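Can a machine do the tidying up yet? We asked someone who tries it every day

26 January 2023

Steinar Laxdal is late, then I am late, then the coffee machine needs descaling. So we start standing up, in the corridor at Wollov, and most of what follows was said between there and the kitchen. Apologies for the jumps.

Wollov is small. It builds software for two-armed machines that are meant, some day, to do the dull jobs in homes and in shops. Folding, sorting, putting away. Laxdal came over from Bisgaard, where he worked on warehouse pickers, and he is blunt about the difference.

"A warehouse is easy," he says. "People in warehouses will hate me for that. But a box is a box. You know its size, you know its weight, somebody has printed a label on it. Then you go home and there's a drawer with a charger in it and three batteries and a birthday candle. Where does the candle go? I don't even know where the candle goes."

So, the question I came with. Can machines do the chores yet?

"No. Some of them. Slowly. It depends what you call a chore."

I push. He gives me a list, ticking it off on a biscuit packet. Wiping a flat table — fine, if the table is flat and you don't mind it being done twice. Moving cups from one side to the other, fine. Towels, getting there. Anything with a lid, a hinge or a lead on it, ask again later. Anything small and slippery, same answer.

"Small is the worst. People think heavy is hard. Heavy is a bigger motor, you buy it. Small means your fingers are in the way of your own eyes."

He'd know. The team has spent a good part of the winter on little things, the sort that live in coat pockets and on hall tables. Earbuds and their cases are the ones he brings up most, usually with a sigh. Two arms, one to hold the case open, the other to deal with the bud.

"You do it without looking. On the bus, with gloves on, while you're talking. For us it is four or five separate problems. Hold the case so it doesn't shut. Don't squeeze it so hard it shoots out. Find the bud. Get hold of the bud the right way round, and there is only one right way round. Then put it in a hole the shape of itself."

And how often does it come off?

He fetches a laptop for that. In December they made 200 tries at the full job, case and bud, start to finish. The arms got through it in 9. I must have pulled a face.

"Nine is good! In the first week it was nothing. And a lot of the rest get most of the way, the case is held nicely, the bud is picked up, then it goes in backwards. A child would turn it round. The machine pushes."

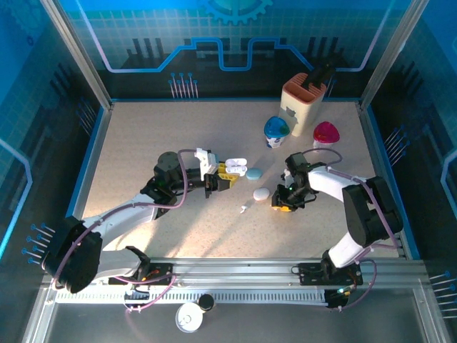
Preben Juhl thinks the whole thing is being tackled from the wrong end, and told me so by phone the next morning before I'd asked. If you want a robot in a shop, he said, change the shop. Put the fiddly stock in trays the machine can read, make the packaging with a proper grip on it, and stop asking two metal arms to be as clever as a thumb. He said dishwashers never learned to hold a sponge and people bought them anyway.

I put the dishwasher to Laxdal. He has heard it before, you can tell.

"It's a fair point and I'd use it against me too. But you still load the dishwasher. Everyone in my house argues about who loads it. The loading is the chore now. That is the bit that's left over, in every home, the bit between the machines. Taking things out of one and putting them in another. If we can't do that we haven't done anything."

He breaks off to answer a message. Comes back, has lost the thread, finds it.

"And a shop, yes, you can change a shop. You can't change your grandmother's kitchen. She will not have trays."

Shops may well come first, though, he admits that. Vivley, a chain that sells phone bits and small household goods, has been asking what could be done with returns. Things come back out of their boxes, lids open, parts missing, parts from something else altogether. Somebody in a back room has to sort it out. Laxdal spent a day there and did the job himself.

"I did 100 returns before lunch, and the woman next to me did 242. She was chatting the whole time. I asked her how she knew which earbud was the left one and she said she'd never thought about it. That's what we are up against. Nobody can tell you how they do it."

What would the arms have managed in the same morning?

"Ask me something else."

OK. The money. He won't say what a pair of arms costs, only that it is less than it was and still silly for a household. For a shop it could make sense sooner, if the thing can be left alone. At present it can't. Someone sits near it. When an object gets pushed out of reach, a person puts it back.

"So you've got a machine doing the chore and a person minding the machine. My mother asked me why the person doesn't just do the chore. I had a long answer. She wasn't convinced."

We get on to what people actualy want, which he says is the same everywhere. Laundry. Then floors, which are more or less sorted, then the kitchen after supper. No one has ever asked him for earbuds. He picks that kind of task for what it teaches — two hands that have to agree with each other, a part that moves, and something tiny that has to end up in one exact place. Get that right and pill boxes get easier, glasses cases, screw-top jars, the clasp on a necklace.

"A necklace would be lovely. Not this year."

So when? I ask everyone I interview for this series and everyone wriggles. Laxdal wriggles less than most. A machine that clears a table and puts the things roughly where they belong, with a bit of supervision, he thinks he'll see that in ordinary shops first and then in care homes. A machine that you leave alone in your flat with the good glasses, much later. He wouldn't put a year on it and he would't let me put one on it for him.

Would he have one at home himself, as they are now?

"In the garage. With the door shut."

He has to go, there's a call. He takes the biscuits with him.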